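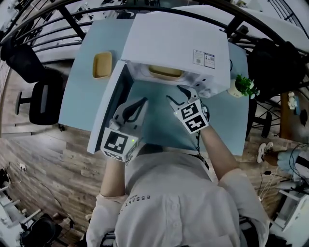
Itudico: call for participants, microwave loading task

Itudico is looking for 38 adults to take part in a study of an ordinary kitchen job: opening a microwave, putting a tray in, taking it out and closing the door. The work is done at a table in an open-plan office at our Plondach site. Sessions run in March and April and last about 51 minutes.

Who can apply
Anyone aged 18 or over with full use of both hands. No cooking experience is needed. Long sleeves are fine.
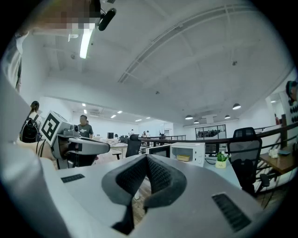
Gil, who took part in an earlier round, wrote that the door was the slow part and that the trays went in easily once the angle was familiar. Gil also asked for longer breaks, and these have been added.

Each participant repeats the task in short blocks. The microwave and tray positions change between blocks. No food is heated.
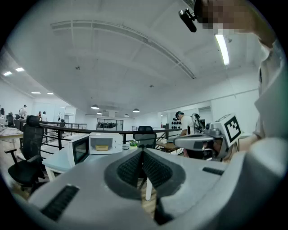 Pay and how to apply
Participants receive $87 per completed session. Send your name and the hours you are free to the Itudico front desk by Apr 12, 2024. Put "Microwave study" in the subject line.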